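Bottle Swap FAQ

What kind of bottles do you take?
Plastic drink bottles with the screw cap still on. I reuse them for seed starting, so sturdy ones make me happy!

Do I have to peel the labels?
Nope. I soak them off in August when I've got the hose out anyway.

Where do I drop them?
My porch on Cuautle, or ask Uriel Palacios if you're across town. Max 25 per visit, please (my shed is tiny).

Which shape works best?
I like a ridged neck and shoulder, because twine grips it so nicely when I hang them up. The clear Pure Leaf one with the dark cap has just that, plus plenty of see-through plastic above the label for checking on seedlings. 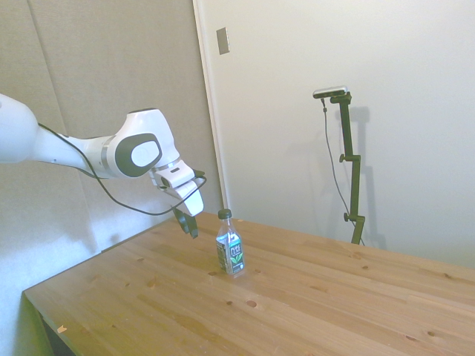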